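Exchange Desk Tools, Workshop Notebook
December, entry begun 8:40 a.m.
Kept by Noémi Magyar. Present for the morning session: Gergely Katona, Ottó Csizmadia. Zyanya Bermúdez joined by telephone.

Purpose of the entry: to record the work on stale rates in the Stovov converter, the rounding question carried over from the previous entry, and the state of the comparison table before it goes to Stustau for review.

Stale rates. The converter takes a mid-market rate from the Lazăr feed and stores it with the time at which it was received. It does not store the time at which the rate was quoted. For the heavily traded pairs the difference is small and has never been raised. For the thin pairs it matters. Csizmadia followed the Romanian leu to Icelandic króna pair through the log and found that the page displayed a fresh time stamp beside a rate that had not changed since the previous afternoon. The feed had sent the same quotation again each time it was asked, and the converter had accepted each repeat as new.

The pair is not quoted directly. The feed builds it from two legs through the euro, and one leg had stopped. Katona's view is that a crossed rate should carry the time of its older leg. I agree, and the rule has been written into the draft specification in those words. Bermúdez asked whether the customer should see both times. It was decided that one time is enough on the public page and that both will be kept in the log.

Limit for display. The working limit is now 30 minutes on business days. Past that limit, the page will continue to show the rate but will mark it "last available" and will withhold the "you save" line. Weekend handling is unchanged: the closing rate is shown with its own label. Szilágyi has asked in writing that the label not use the word "live" in any state. Text to be checked in all page templates, including the older ones used by the Skekville branch counter screens.
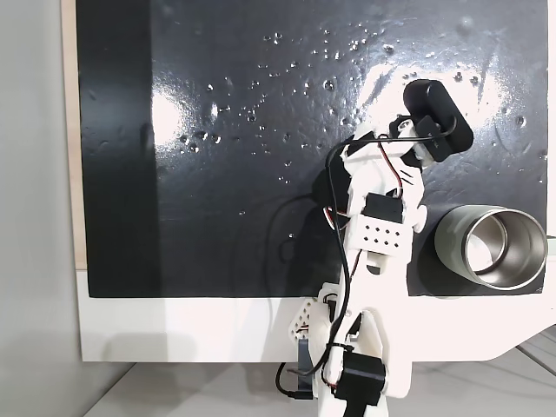 Rounding. The converter currently rounds the rate to four decimal places before multiplying. This is harmless for pairs near one and poor for pairs where one unit buys a very small amount of the other currency. Converting forint to Kuwaiti dinar, the rounded rate has so few meaningful digits left that the result and the reverse result do not agree. A customer who converts an amount and then presses the swap button is shown a different starting figure. Two complaints on file are of this kind, and I believe both were closed with the wrong explanation. I will reopen them.

Correction agreed: carry the full rate as received, multiply, and round only the amount, to the number of decimals proper to the currency. The dinar takes three. The króna takes none. The displayed rate may still be shortened for reading, but the shortened figure must not enter the calculation. Csizmadia has the change on his own machine and ran the 19 test pairs before lunch. Of these, 2 failed, both on amounts entered with a comma as the decimal mark. That fault is older than the rounding change and belongs to the input field. Logged separately.

Comparison table. The table sets the mid-market rate beside the travel money rates of 9 providers. Katona objects to the present order, which sorts by rate alone and takes no account of a fixed delivery charge. On a small order the charge can outweigh the better rate. He proposes sorting by the amount the customer would receive after all charges, with the bare rate kept in a second column — I support this, but it changes the wording of the notes beneath the table, and those notes were approved by Szilágyi's office. It cannot go out until he has read the new text.

Bermúdez reports that one provider publishes its buy-back rate in the column where the others publish the selling rate. The import script does not notice. She will add a check that the selling rate lies on the expected side of the mid-market rate, and will hold back any row that fails.

Outstanding:
Older-leg time stamp, Csizmadia, in progress.
Comma input fault, unassigned.
Notes under the table, Magyar to draft, Szilágyi to approve.
Search of templates for "live", Katona.
Reply to Stustau on the review date — waiting on the notes.

Entry closed 4:15 p.m. The test log is filed with the Lazăr correspondence.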